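Progress report: example collection for the Bondarchuk cloth-handling model
Prepared by the Kerwood bench team for the Skanine program office

The target for this period was 2,000 accepted examples. The log shows 2,397 recorded, and after review the accepted count stands just over target. We would ask the program office not to read too much into that. Accepted means a reviewer watched the recording and found no dropped cable, no missing camera stream and no operator giving up halfway. It says very little about whether the example will teach the model anything.

Of the recordings we turned down, 168 failed for one reason: the wrist and overhead streams had drifted apart far enough that the gripper closed in one before it reached the cloth in the other. Skikov, who supply the recording software, sent a patch in March. Drift has been lower since then, but we changed a cable in the same week and can't say which of the two helped.

Pace is better than last period. Operators who started in January now finish a pick-up-and-place in well under half the time they needed at first. Speed has brought its own trouble -- they have all settled on the same grip, a pinch at whichever fold is nearest, and the examples look more alike every week. A model trained on them may learn one trick. We have asked for slower sessions with a grip assigned before each attempt, which will cost us volume.

We are also doubtful about the variety of the setup. The proposal promised "varied household surroundings." So far that has meant changing the wall covering and swapping the small items in and out. The baskets and rails stay where they are, and a model could easily lean on them to find its place.

Cloth bench, wrist camera first, then the fixed camera.
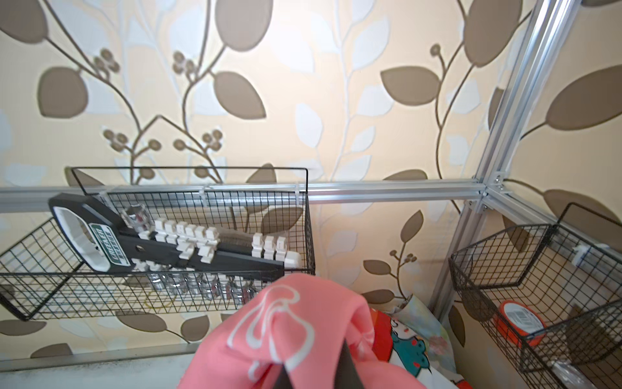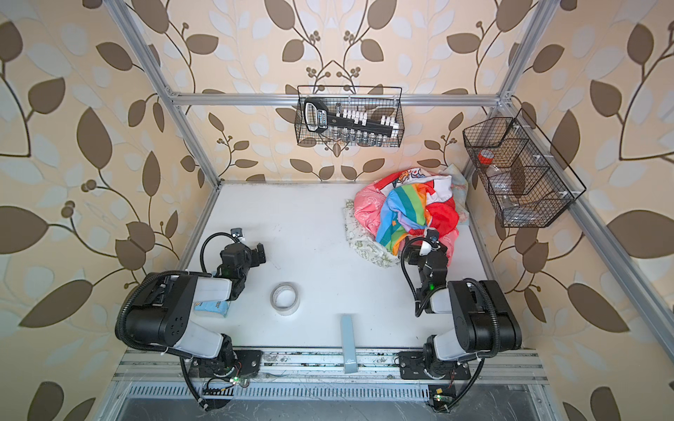
A trial run of the model was held on 200 examples kept back from training. The predicted motions followed the operators' closely, and the Skanine summary quoted this as a success. We would be more careful. The held-back examples came from the same bench and the same operators, and matching a recording is a much easier test than picking up a cloth.

For next period we propose three changes. Move the baskets between sessions. Bring in fabrics the operators have not handled before. Hold a live test at the Kerwood site, with results reported whatever they are. We do not recommend raising the target until the live test is done. Spending is within the agreed budget, apart from replacement gripper pads, which wore out faster than planned and will need a small transfer from the travel line.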